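Home and Shared Workshop Builds > Arms and Grippers
Thread: Wrist camera loses plate rim under overhead light

ukach_bench
Second arm is up on the bench at the Cowie Street workshop. Task is plate to drying rack, parallel gripper, small camera at the wrist. Segmentation is fine on matte bowls. On glazed plates the rim fit jumps by up to 9 mm between consecutive frames with the arm parked. Exposure is locked. Lens was recalibrated after I reprinted the bracket. Any ideas before I start on the filter code?

hoston4
What are you fitting, and to what? If it's an ellipse on raw edges, a highlight will pull it every time. Glaze gives you hard edges that have nothing to do with the plate.

ukach_bench
Ellipse on Canny edges, RANSAC, 5 px inlier threshold. Colour is discarded before the edge step.

zullia
Then don't discard it. Also drop the threshold to 2 px. Five is generous at that working distance.

hoston4
Disagree on the threshold. Tighten it with noisy edges and you'll get a confident fit to the wrong arc. Fix the light first. Linear polariser on the lamp, crossed one on the lens, and most of the specular goes away.

zullia
Crossed polarisers cost him almost 2 stops, and he's already locked exposure to keep blur down. Diffuser over the lamp is cheaper. Baking paper will do for a test.

hoston4
A diffuser makes the highlight bigger and softer. It doesn't remove it.

zullia
Softer is the point. Canny won't fire on a slow gradient.

Zihan Qin
I run a similar gripper with textured pads. Two things to check before buying optics. Is the 9 mm in the fitted centre or in the rim position at the grasp point? And does it persist with the lamp off and daylight only?

ukach_bench
Centre. Lamp off it settles to 4 mm, which is still too much for the rack slots. Haven't logged the grasp point separately, will do that tonight.

Zihan Qin
Log it. If the near rim is stable you can grasp on that and ignore the centre.

ukach_bench
Rim fitting now runs on a colour mask, with the edge step restricted to a narrow band around it. The plate I'm testing on suits that: dark teal-green at the outermost edge, then a thin dark red line just inside, so there are two concentric references well clear of the long glare across the middle. The orange sunburst in the centre is masked out completely, as its circle was winning the RANSAC vote on some runs. Threshold stays at 5 until the grasp point log is done, then I'll try zullia's 2 and post both plots. 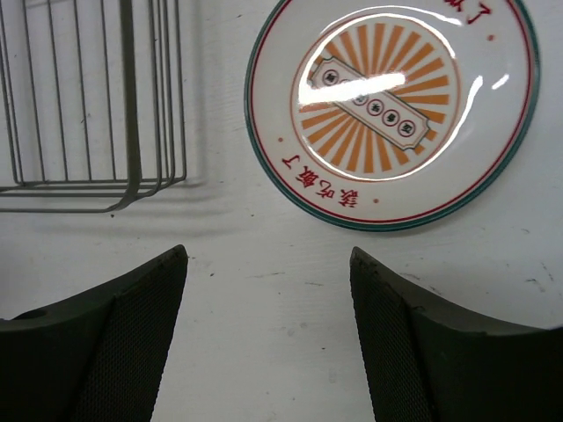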